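프린트 티셔츠는 어떻게 접어야 하는가: 의류 정리 담당 Duyên Bạch 인터뷰

2/11/26

Duyên Bạch은 중고 의류를 받아 분류하고 접어서 내보내는 업체 Fleltis에서 접기 공정의 기준서를 관리한다. 이전에는 Woltalico의 세탁 부서에서 일했다. 이번 인터뷰에서는 범위를 반소매 티셔츠, 그중에서도 등판에 큰 글자가 인쇄된 제품으로 한정했다. 가정에서 침대 위에 옷을 펼쳐 놓고 정리하는 경우도 함께 물었다.

먼저 프린트가 있는 옷을 따로 다루는 이유를 물었다. 그는 접힘선의 위치를 들었다. “무지 티셔츠는 접힘선이 어디에 생겨도 다림질로 없앨 수 있습니다. 인쇄면은 다릅니다. 도막이 두꺼운 프린트는 같은 자리에서 반복해 꺾이면 그 선을 따라 갈라집니다. 그래서 첫 번째 세로 접기를 인쇄 영역의 바깥쪽에 둡니다. 글자 폭이 넓어서 안 되면 접힘선을 줄이는 쪽으로 갑니다.”

Fleltis의 기준서에는 접는 방식이 두 가지 있다. 하나는 양옆을 안으로 넣고 아래에서 위로 두 번 올리는 일반 접기이고, 다른 하나는 세로 접기만 하고 아래쪽은 느슨하게 말아 올리는 방식이다. 내부에서는 뒤의 것을 Fu 접기라고 부른다. 이름의 유래를 묻자 그는 처음 양식을 만든 사람이 적어 둔 약칭이라고만 답했다.

두 방식의 차이는 시험 기록에 남아 있다. 1월에 인쇄 티셔츠 400벌을 두 방식으로 나누어 접고, 같은 선반에 쌓아 둔 뒤 다시 펴서 확인했다. 일반 접기를 한 쪽에서 인쇄면에 선이 남은 것은 42벌이었다. “Fu 접기 쪽도 선이 아예 없지는 않았습니다. 다만 말린 부분의 선은 각이 얕아서 손으로 펴면 대부분 사라졌습니다. 단점은 부피입니다. 한 칸에 들어가는 수량이 줄어듭니다.”

바닥면에 대해서도 의견이 분명했다. 작업장에서는 평평한 작업대를 쓰지만 집에서는 침대를 쓰는 사람이 많다. 그는 침대가 나쁜 바닥은 아니라고 했다. “넓다는 점이 제일 큽니다. 소매까지 다 펼칠 수 있으니까요. 문제는 눌리는 면이라는 겁니다. 손바닥으로 밀면 천과 이불이 같이 밀려서 옆선이 틀어집니다. 밀지 말고 밑단 양 끝을 잡아서 당겨야 합니다.”

옷을 놓는 방향은 등판이 위로 오게 하는 것이 원칙이다. 등판 인쇄가 길게 내려오는 제품은 줄이 여러 개이고, 줄마다 폭이 다르다. 위쪽 줄이 좁고 아래로 갈수록 넓어지는 도안이라면 가장 넓은 줄을 기준으로 접힘선을 잡는다. 글자가 겹쳐 찍힌 것처럼 보이는 도안도 있는데, 이런 것은 글을 읽어 방향을 맞추려 하지 말고 목둘레와 밑단을 보고 맞추라고 그는 말했다. 줄이 휘어 있으면 천이 틀어진 것인지 도안이 원래 그런지 글자만으로는 구별되지 않기 때문이다.
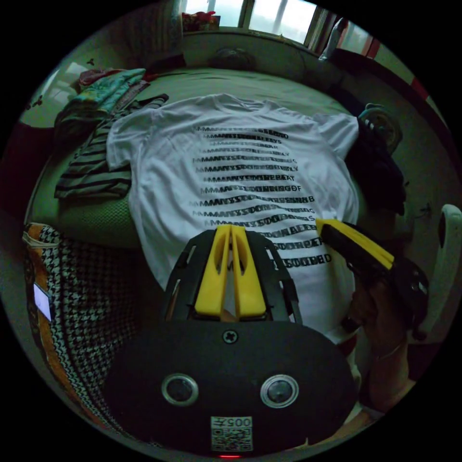
접은 옷을 쌓는 순서

그는 접기 전에 쌓을 자리를 먼저 정하라고 한다. 펼친 티셔츠 한쪽 옆에 접은 옷을 모으고, 반대쪽은 손이 움직일 공간으로 남긴다. 오른손잡이라면 쌓는 자리는 왼쪽이다. “더미가 팔이 지나가는 쪽에 있으면 소매로 건드립니다. 무너지면 다시 접어야 하고, 그 시간이 접는 시간보다 깁니다.”

줄무늬 옷은 더미에 올리지 않고 티셔츠 바로 옆에 하나 따로 두는 것을 권했다. 가로줄이 곧은지 보면 접힘의 수평을 눈으로 맞출 수 있다. 자를 대는 것보다 부정확하지만 집에서는 충분하다는 설명이다. 무늬나 색이 있는 얇은 천은 한데 쌓아도 되고, 흰색 인쇄 티셔츠는 맨 위에 둔다. 인쇄면끼리 맞닿는 것은 피해야 한다. 여름에는 도막이 서로 붙는 일이 있다.

현재 기준서에 등록된 품목은 203개이고, 이 가운데 181개는 일반 접기로 지정되어 있다. 나머지에는 큰 인쇄가 있는 반소매와 장식이 달린 옷이 들어간다. 그는 품목 수를 더 늘릴 생각이 없다고 했다. “작업자가 외우지 못하는 표는 벽에 붙어 있어도 안 봅니다. 지금도 많은 편입니다.”

선반 규격에 대한 질문에는 Zerkdale 선반을 기준으로 답했다. 칸 깊이가 얕아 일반 접기의 완성 폭이 그대로 들어가지만, Fu 접기는 말린 쪽이 앞으로 나온다. 지금은 말린 쪽을 안으로 넣고 목둘레를 앞으로 향하게 둔다. 이 배치에서는 꺼낼 때 목둘레를 잡게 되므로 목이 늘어나는지 확인이 필요하다. 확인 작업은 아직 끝나지 않았으며, 결과가 나오면 기준서의 해당 항목을 고칠 예정이다.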